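Lisport Home Boards
Forum > Laundry and Linens > Stains and Repairs

Marks on white cotton sheet after storage, keep or cut up?
Views: 3,043

fimell_flat3
Posted in February

I have a large white flat sheet that came out of the linen closet with dark spots on it. It went in clean, or at least it looked clean to me. It was in a Plastetti bin with the lid on, under two blankets, and it was in there most of the winter.

Washed it once on warm with regular detergent. The spots stayed. They are irregular and scattered all over, bigger in some places, and there are a lot of tiny specks between them. I have not used bleach yet. The sheet is heavy cotton from Leung and I would like to keep it if I can.

What would you try first? Photo is below, the color is a little green.
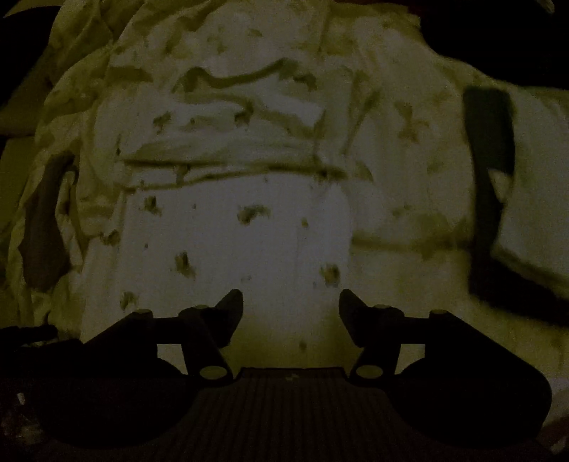
Category: Stains, unknown origin
Status: Open

dryline
Looks like mildew to me. Dark blotches plus fine specks is what I got on a tablecloth that I put away before it was all the way dry. Oxygen bleach, the powder kind, in the hottest water the care tag allows. Leave it overnight and then wash as normal.

parkstreet_laundry
I wouldn't call it mildew from a photo. Could be ink or dye off something else. Is there anything printed in that bin? I had a shopping bag leave marks on pillowcases once and they looked a lot like that.

Also, are you sure it isn't a pattern? Some sheets have a scattered print and people forget what they bought.

fimell_flat3
No pattern. I have the matching one and it is plain white. Nothing printed in the bin that I remember, but one of the blankets is dark brown and I have never washed it with anything light.

parkstreet_laundry
Then rub a damp white cloth on the blanket and see if color comes off. Takes a minute.

dryline
Dye transfer from a blanket would be a smear or a big patch. These are separate spots.

parkstreet_laundry
Not if only parts of it were damp. I've seen it come out in spots.

oldtub
Whatever it is, keep it out of the dryer until you're done. Heat can set it. Hang it up between tries.

I would skip chlorine bleach too. I used it on cotton sheets for years and they got thin in the middle and tore.

hemandhaw
Disagree on the chlorine. Used at the amount on the bottle and rinsed well, it's fine on plain white cotton. Check the tag first. If there is any spandex or polyester trim, leave it alone.

fimell_flat3
Tag says 100% cotton, wash warm, no mention of bleach either way. Blanket test: the cloth came away clean. So I'm going with the oxygen powder tonight in the bathtub.

hemandhaw
Iron the wrinkles out afterward and look at it in daylight. It's hard to judge a creased sheet. Some of what looks gray could be shadow.

fimell_flat3
Update. It soaked overnight, then a regular wash with a second rinse. The fine specks are mostly gone. The larger spots are lighter but I can still find them. Going to do a second soak before I decide.

dryline
That's how mine went. Took 3 soaks.

parkstreet_laundry
Still not convinced, but glad it's moving. Wipe out the bin before anything goes back in it.

oldtub
If it doesn't come out, use it under the fitted sheet as a mattress layer. A good cotton sheet that size costs me 40 dollars now and I wouldn't cut it up for rags over a few spots.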